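The Obituary My Uncle Did Not Get

By Usa Luangrath

1 January 2019

When the former governor of Pustness died, the newspaper in our province gave him the whole front page and two pages inside. There was a photograph of him in white uniform, a list of his medals, and a long article which said he was "firm in difficult years." I read it twice. I was looking for one particular year, and I did not find it.

In that year he was not yet governor. He was the district officer who signed the order to move 300 families from the river land at Siriwan. My uncle, Panya Chaiyaporn, was a school teacher there. He wrote a letter against the order and read it aloud in front of the district office. After this he lost his position, and for 26 years he repaired radios and fans in a shop with no sign.

I do not write this to insult a dead man. His daughters are grieving, and I respect that. But I think an obituary in a newspaper is a different thing from a speech at a funeral. At the funeral we speak for the family. In the newspaper we speak for everybody who lived under the decisions of this person, and some of them are still alive and can read.

My friends who work as editors tell me that I am too strict. They say a short text of 1,000 words can't carry the history of a province. This is true. However, the article found space for his orchids and for the name of his tailor. It could find space for one sentence about Siriwan. The sentence does not need to be angry. It can say only that he signed the order, that the families were moved, and that he never spoke about it in public.

I would like to say something also about apology. Some old officials in other places have apologized near the end of their life, and people argued about whether they meant it. I used to be on the side of the doubters. Now I have changed my opinion a little. Even a late apology puts the fact in the record with the person's own name beside it, and after this it is much harder for a newspaper to leave it out. The governor had many years to do it. He gave interviews every New Year, and the questions were mostly about tourism.

Today I live in Welterby, far from the river, and I see the same habit here. When the old mayor of Zoltstead died last winter, 3,000 people came to the memorial. The local paper wrote about his humor and his love of dogs. The hospital he closed was not in the article — a reader had to mention it in the letters page, and other readers called her rude.

My uncle died two years before the governor. There was no article. We put a small notice, and we paid for it by the line, so we kept it short. It gave his name, his village and the word "teacher." My aunt insisted on that word.

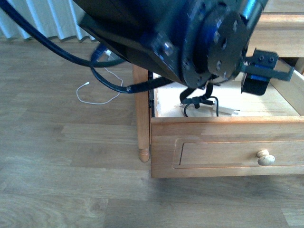 An open drawer in a light wooden nightstand.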